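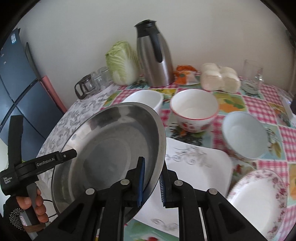

Domenica Pichler
One of my 2 parallel grippers creeps on polished rims. Pads were replaced in June, pivots cleaned, same result. With the jaws closed on the rim of a steel basin, one pad bears on the inner wall and the other on the outer, so both faces see different curvature. Do I re-zero the jaws or change pads again?

Arnar Kárason
Re-zero first. Check pivot play with the jaws half open - new pads shift the closed position.
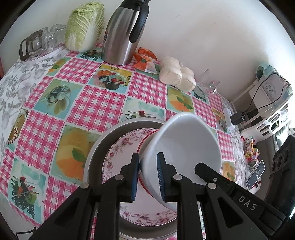 Aravind Nambiar
Had the same. Mine was pad glue.

We use cookies to improve this site. Accept | Settings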